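Emília Ondrejka
3/22/24

Two months with the Skunent gripper kit

In our small workshop in Skellitz we refurbish old workstations. They come to us from offices, we clean them, test them, change what needs to be changed, and sell them again. I was asked by several readers to write how we are getting on with the Skunent kit, so I will try to do it in order, although I am not sure there is an order.

The kit is a gripper with two fingers, a small camera for the wrist, a cable set and the software, which is called Lungu. The arm you must already have. Ours is a Stolleck, second hand, and the adapter plate for it was in the box, for which I was thankful.

Mounting took me one afternoon. The paper manual is short and has a mistake: the drawing for the cable shows the plug turned the wrong way. I wrote to the support and got a polite reply in two days, with a corrected page.

What I like most is how fine the force can be set. There are 90 steps, and in the lower ones the fingers close so softly that I can put my own fingertip between them. For memory modules I use a low setting, for drive brackets a higher one. The standard fingers are a little too thick for narrow places. I ordered the thin pair later and I would advise you to order it at once, because the postage is the same.

Lungu is less to my taste. You teach the positions by hand, you save them, and this part is pleasant. But the list of positions cannot be sorted, and when you have 132 of them, as I have now, you search a long time. The program also forgets the zoom of the camera window at every start. In June they promise a new version.

Processors are the work for which I bought the kit. The sockets with many thin contacts do not forgive a crooked hand, and at the end of a long day my hand is crooked.

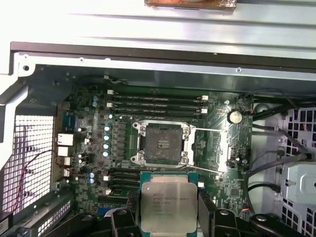 I teach the approach in 4 points, the last one very near to the socket, and from there I let it go at the slowest speed. The levers I still open and close myself. Skunent says the gripper can do it also, but I did not find the courage yet.

The guarantee is up to 2 years, depending on the hours of use, and you must register the kit to get it. I forgot this at first, so please do it on the day it arrives. Next time I will write about the thin fingers and how I clean their tips.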